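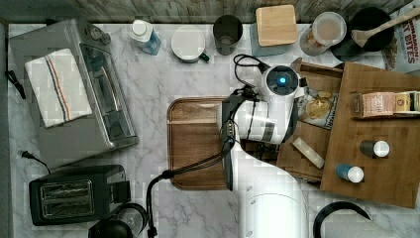
Der Arm über dem Tablett, die schwarzen Kabel laufen oben über den Greifer und links am Arm herunter.

Am Wochenende habe ich endlich die Kabelführung neu gemacht. Das stand seit Februar auf der Liste, und ich habe es immer wieder verschoben, weil der Arm ja lief. Er lief aber nur, solange das Handgelenk nicht weiter als eine halbe Umdrehung gedreht wurde. Danach zog das Greiferkabel am Stecker, und irgendwann meldete die Steuerung, dass der Greifer nicht mehr antwortet. Neustart, Referenzfahrt, weiter. So ging das ein paar Wochen.

Raimonds Ķēniņš hatte mir schon damals geschrieben, dass es am Stecker liegt und nicht an der Software. Ich habe trotzdem zuerst die Drorkodeck-Steuerung neu aufgesetzt und zwei Abende damit verloren. Der Fehler kam am nächsten Tag wieder. Mit dem Multimeter war es dann in ein paar Minuten klar: Eine Ader hatte bei gebogenem Kabel keinen Durchgang, bei geradem schon.

Das neue Kabel ist von Plorix, geschirmt und für bewegte Anwendungen gedacht. Ich habe 76 cm zwischen Handgelenk und dem ersten Haltepunkt am Arm gelassen. Vorher waren es 46, und das war zu knapp. Die größere Schlaufe sieht unordentlich aus und hängt in manchen Stellungen bis auf die Arbeitsplatte. Damit kann ich leben. Wichtig ist, dass sie beim Schwenk nach rechts nirgends einhakt, denn dort stehen der Holzorganizer und das große Schneidebrett mit den Gewürzfläschchen.

Reihenfolge, falls ich es selbst noch einmal brauche:

Arm in eine Stellung fahren, in der er ohne Last stehen kann. Strom weg, auch am Netzteil, und warten, bis die Anzeige am Handgelenk aus ist. Stecker am Greifer lösen, alte Kabelbinder aufschneiden, das alte Kabel von oben nach unten herausnehmen. Das neue lose einlegen und noch nichts festziehen. Dann den Arm von Hand durch alle Endlagen bewegen und schauen, wo das Kabel spannt. Erst danach fixieren. Ich nehme inzwischen Klettband, Kabelbinder habe ich beim ersten Mal so fest gezogen, dass man die Kerben im Mantel gesehen hat.

Nach dem Einschalten habe ich den Greifernullpunkt neu gesetzt. Das vergisst man leicht. Die Schließposition war um 13 Schritte verschoben, was bei einer Tasse egal ist, bei einer Packung Cracker aber nicht. Dann der Dauertest: 400 Zyklen Greifen und Ablegen am Holztablett, mit Drehung des Handgelenks in beide Richtungen. Kein Abbruch, keine Meldung.

Die Sachen auf der Arbeitsplatte lasse ich bei solchen Tests stehen. Toaster und Minibackofen gehören zur Umgebung, in der der Arm arbeiten soll, und auf einer leeren Fläche hätte ich das Problem mit der Schlaufe vermutlich erst später bemerkt.

Offen ist noch die Zugentlastung am Sockel. Im Moment hält dort eine Schelle von Pîrvu, die eigentlich für ein dickeres Kabel gemacht ist - mit etwas Schaumstoff dazwischen geht es. Safta Bogdan will mir eine passende drucken. Außerdem hat der dunkle Greiffinger etwas Spiel, das muss ich mir noch ansehen. Ersatzschrauben sind bestellt.

Diese Website verwendet Cookies. Mit der weiteren Nutzung stimmen Sie der Verwendung zu. Einstellungen | Akzeptieren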